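Chapter 8
Fruit in the House: Choosing, Keeping and Setting Out

When I first began teaching household work at Ferncombe, I had a colleague, Leopoldo Ochoa, who liked to start the autumn term by walking in with a bag of fruit and asking the class to put it away. That was the whole lesson! Out came the plates, the cupboards were opened and shut, somebody always went looking for space in the fridge, and by the end of the hour we had talked about ripeness, bruising, waste, shopping and good manners without a single page being turned.

I have borrowed his idea for this chapter, and I hope you will read it with some fruit to hand. You may have only a couple of apples and a tired lemon, and that is quite enough to be getting on with. We shall look first at the bowl itself, then at which fruits sit happily together, and lastly at what to do with the ones that have been forgotten at the bottom (we have all met them).

A bowl of mixed fruit is a small piece of planning. Firm, heavy fruit such as apples can bear a little weight, so it makes a good bed for softer things, and a bunch of grapes laid over the middle will settle into whatever gaps it finds. Colour matters too - red apples and green grapes in a pale green bowl make a cheerful sight, and fruit that looks inviting tends to get eaten.

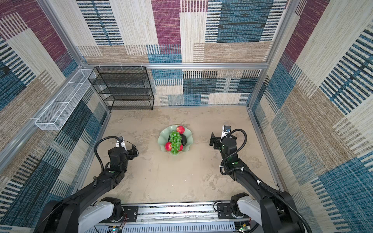

8.1 Choosing a bowl

A fruit bowl ought to be wide before it is deep. In a deep one the lowest fruit carries all the rest, and you won't notice a soft spot until you smell it. Fluted sides are pretty, though they do need a soft brush now and then, as stickiness gathers in the grooves.

Before you read on, find the bowl you use at home and take everything out of it. Wipe it, dry it well, and lay the fruit on a clean cloth, firmest on the left and softest on the right. Keep it there for the first activity, which begins with the soft end of the row.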